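3.2 The block and the bar

All fit measurements in this section use a single shape-sorter block and a single bar. The block is red, with a square footprint, and is wider than it is tall. Its top face has nine openings in a three-by-three grid. They include a round hole, a five-pointed star, a pair of short slots and a cluster of three small round holes. The bar is long, narrow and dark blue, with square edges and a squared-off end.

We obtained the block from Vikeck and kept the same one through all 180 insertions. Milan Verbeke measured each opening before the first insertion and again after the last. The bar was cut to length by Dirkell. Four other bars from the same batch were set aside for the wear study in Section 5.

The block stands on a gray floor panel (Figure 4). It was not glued or clamped down, so it could shift or turn if the bar met the rim of an opening. We wanted this freedom because children's sorters are used the same way, and earlier work on the Plellel set had fixed the block in place.
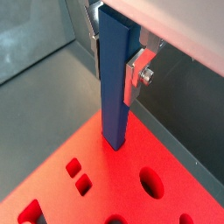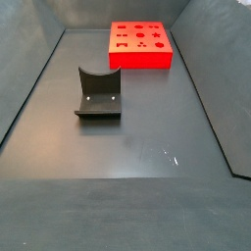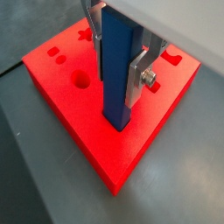
Figure 4. Materials used in the fit study. First: the blue bar held upright over a red surface with recessed openings. Second: the block on the floor of the gray enclosure. Third: the bar standing in a rectangular slot of the block.

An insertion was scored as complete when the lower end of the bar was inside the slot and the bar stood upright. Leaning bars were scored separately. Of the 180 insertions, 14 ended with the bar leaning against one edge of the slot, and these are left out of Table 2.

Lighting was left as it was in the room. The red top face looks more orange in some views than in others, so we did not use color to locate the openings. Shape outlines were traced by hand with the Erraji template and checked against the measured widths.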